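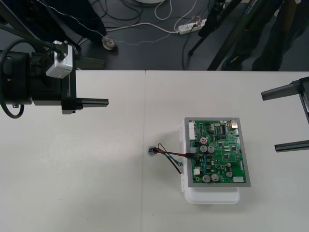

Unit 2: Writing Instructions Other People Can Follow
Handout for the evening course in workplace writing, August 2020
Prepared by Linnea Lunde

Welcome back, everyone, and thank you for the first drafts! I read them all over a very large pot of tea, and I enjoyed them more than I can say (Parveen, your guide to descaling a kettle is now taped up in my kitchen). This unit stays with instructions a little longer, as several of you asked for more practice before we move on to reports.

Start with the reader
Before you write a single step, picture one person who will use the page. Give that person a job, a level of experience and a bad morning. Ivar Åberg wrote his draft for a new colleague on her first shift, and you could feel it in every line: short steps, the tools listed first, and no abbreviations left hanging. If you write for "the user" in general, you tend to end up writing for yourself.

One action, one step
Look at this sentence from an old manual: "After the cover has been removed the plug should be inserted, having first checked that the power is off." A reader working along in order would learn about the power too late. Pull it apart and put it in the order of the work:
1. Switch off the power.
2. Remove the cover.
3. Line up the plug with its connector.
4. Push the plug in.
Each step opens with a verb, and the warning comes where it's needed. It looks plain on the page, I know, and some of you worry that plain means rude. I promise you it doesn't.

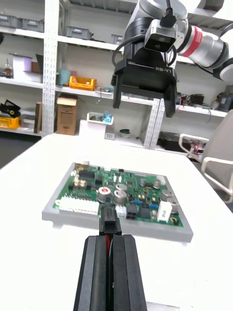
Circuit board in a light gray tray, with a small black plug beside a white header.

Names for things
Choose one name for each part and keep it to the end. If it's a "plug" in step 3, please don't let it become a "connector" in step 6 and a "lead" in step 9. At school we were all taught to avoid repeating words, and it's a lovely rule for stories, but a reader with a screwdriver in one hand will go looking for three different things. Upendo Ondieki suggested writing a small word list before drafting, and I'd like all of you to try that this time.
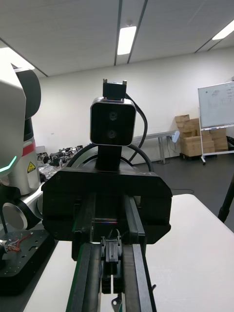 How long should a single step be?
Aim for 16 words or fewer, and if a step runs past 20, look for a second action hiding inside it.

For next time
Rewrite your first draft using your own word list, then swap with a partner and follow each other's steps exactly as written, mistakes and all. Mark every spot where you had to stop and guess. Bring both versions, please, the marked one too, even if it's covered in coffee. Ylva Hovland has kindly offered to swap with anyone who missed the last session.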